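Learning to Stack Before the Hardware Arrives

At Wakwood, the robotics course begins without a robot. For the first nine weeks of the fall term, students in the engineering elective work entirely in simulation, writing control programs for an arm that exists on the screens of a computer lab on the second floor. The physical arm, shared with two neighboring schools, reaches the campus in November.

The arrangement began as a matter of scheduling. It has since become the basis of the course. Students who once waited a week for a turn at the machine can now run a program, watch it fail, and run it again before the bell. During the last school year, the class logged 1,004 simulated attempts at a single assignment, the two-cube stack, in which the arm must pick up one block and set it on top of the other.

The assignment is the first in a sequence called Fornumari, written by the department and revised each July. It gives students a table, an arm, and two cubes of different colors. Starting positions change with every run, so a program that relies on memorized coordinates will seldom succeed twice. Students must read the position of each cube, plan an approach from above, turn the hand to suit the angle of the block, and close the fingers at the proper height. 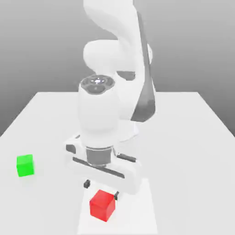

Most of the difficulty lies in the last inch, according to Tsang. A program may carry the hand across the table without trouble and still bring a fingertip down on a corner. Tsang would like to see the grading scale give more credit for a clean approach, even when the stack itself falls, and has asked that the change be considered before spring.

The present scale awards points for the grasp, the lift, the placement, and the release, with a deduction for any contact that moves the second cube. Each team submits its program along with a written log of the changes made between runs. The logs carry as much weight as the final score. In one recent section, 206 entries were turned in over the course of the unit, many of them no longer than a sentence.

In the spring, teams of three prepare for the Plarkach Challenge, a regional contest for secondary schools with a simulation round and a hardware round. The simulation round is held remotely and opens on a Thursday at 4 p.m. Teams receive the layout at that hour and may submit up to 171 runs before the round closes. Those that advance bring their programs to the host school and adapt them to a real arm during a single afternoon.

Wakwood has entered the contest in each of the past four years and has reached the hardware round twice. Enrollment in the elective is open to students in grades ten through twelve who have completed algebra. No earlier programming experience is required, and the lab remains open until 5:30 p.m. on school days for teams that need additional time.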